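Lemell Director Profiles – Administrator's Guide

Section 4: Adding a new board member to the company website

Read this section before anyone announces anything. Appointments have a way of reaching the press before they reach the person with the website password.

Before you start

You will need editor rights, the signed appointment notice and a biography approved by the person it describes. A biography approved by their assistant is a fine thing but the system will still ask for the other one.

4.1 Creating the profile

1. Log in to Lemell and open People, then Boards.
2. Choose the correct board. Management and Supervisory sit next to each other in the list and look much the same at five o'clock.
3. Click New profile and enter the full name as it appears in the company register. Nicknames go in the Known as field.
4. Enter the start date of the term. Leave the end date blank unless the notice gives one.
5. Pick a job title from the list. If the title is missing, ask your administrator to add it. Do not choose the nearest grand-sounding one.

Note: Titles are shared across all companies in the group. Renaming "Chief Executive Officer" for Aline will rename it for Kontogiannis as well, and they will ring you.

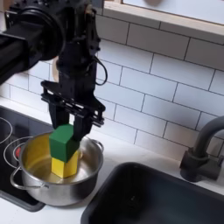
4.2 Entering the career history

6. Open the History tab and add one line for each post, newest first. Lemell sorts by start year but leaves ties in the order you typed them.
7. Fill in employer, title and years. Gaps are allowed. The system marks them with a grey bar that only editors can see, so there is no need to invent a consultancy.
8. Paste the biography into the Text box. The limit is 3,000 characters with spaces. Anything past that is dropped on saving, usually halfway through the business school.
9. Tick Former employer names checked. Companies merge and rebrand, and the profile should give the name in use at the time.

Caution: Pasting straight from a word processor brings hidden formatting with it. Use Paste as plain text. If the name comes out in purple, you forgot.

4.3 Preview and publishing

10. Click Preview and read the page from top to bottom, out loud if your office will stand for it.
11. Send the preview link to the new board member. The link works for one reader at a time.
12. Once approval shows in green, set the release time. For listed companies this must match the time on the stock exchange notice – to the minute, please.
13. Click Publish. The outgoing member's profile moves to the archive on its own and can be brought back from there.

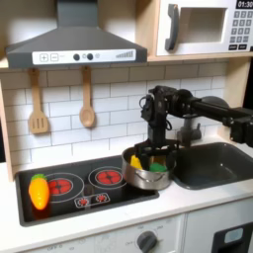 Cooking pot between the stovetop and the sink, toy kitchen.

4.4 If something goes wrong

Error 854 means two people hold the same single-seat post, such as President. Enter an end date for the earlier one and save again. The system takes no view on who ought to have the job.

If the page still shows the old board after publishing, clear the site cache under Tools. Stukuvetti users have a separate cache for the Finnish pages and must clear both.

Text last revised February 10, 2018. The screens changed slightly in the November update before that, so printed copies older than this may send you looking for a button that has gone.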